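Home | News | Reviews | Tours | Gear | Contact
Print this page | E-mail to a friend

Pre-show walkthrough: Palberg hall, Mumik and support
Jan 26, 2019
Checked by: Jörg Weidemann

Doors can't open until every line has an answer next to it. "Probably" isn't an answer. Neither is a drawing of a skull, as on the sheet for the Wike show.

1. Fire exits clear - FAIL, then OK
The left exit was blocked by a bass cabinet belonging to Jondden. Their drummer said it was "only there until the show." Moved. Please check it again at changeover, when it will have wandered back.

2. Exit signs lit - OK
All of them. The one by the bar buzzes in something close to E flat, and Mumik's guitarist has asked if it can stay.

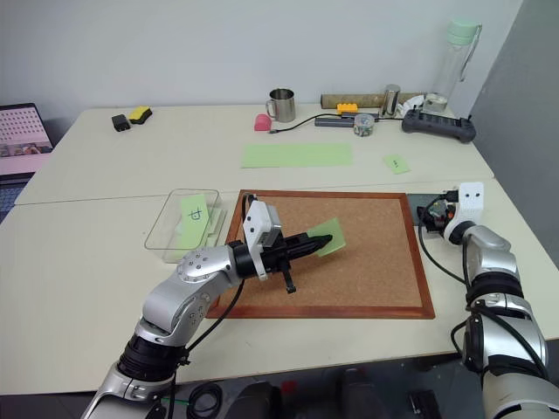
3. Stage power - OK with comment
Breakers tested, cables taped down across the front. The support band's pedal board runs off an extension lead plugged into another extension lead. I replaced both. If a third turns up, unplug it and bring it to me.

4. Stage edge marked - OK
Fresh white tape. Singers will still look at the ceiling while walking toward it, but now we can say we tried.

5. Drum riser - FAIL
Two wheel locks don't hold. At the tempo Mumik plays, the kit will be in the front row by the third song. Wedges fitted for tonight, new locks to be in place before the February dates.

6. Notes for the crew
Changes to the running order go up in writing. Telling the monitor engineer during a blast beat doesn't count as telling him.

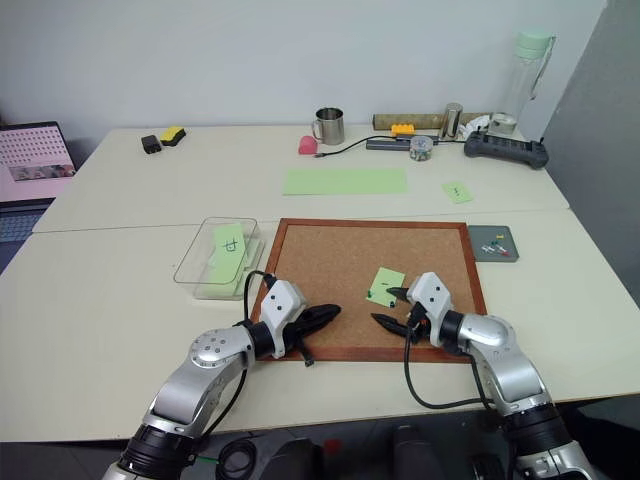 Green note, two green pins, cork board.

7. Smoke and haze - OK with comment
One machine, stage right, on low. The band's rider asks for "a fjord at dawn." They may have a light mist. Alarm panel stays in normal mode and whoever wants it otherwise can call me at home, extension 1436.

8. Earplugs at the door - OK
70 pairs in the box. Offer them to the staff first, then to parents, then to anyone leaning on a speaker. 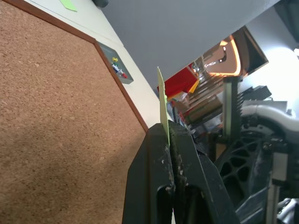 9. Barrier - OK
Bolted, shaken, leaned on by me and then by Jondden's bass player, who is a better test. No movement. Keep bags and jackets out of the gap behind it.

10. First aid - OK with comment
Kit is full apart from the ice packs, which someone used to chill a crate of soda. New ones are in the office freezer. The soda is also in the office freezer and should come out before it bursts.

11. Candles - FAIL
No open flame on stage. I don't care how old the song is. Battery candles are on the merch table, and from the back of the room they look fine.

Recheck items 1 and 5 at changeover and sign below.

Filed under: Live / Metal / Backstage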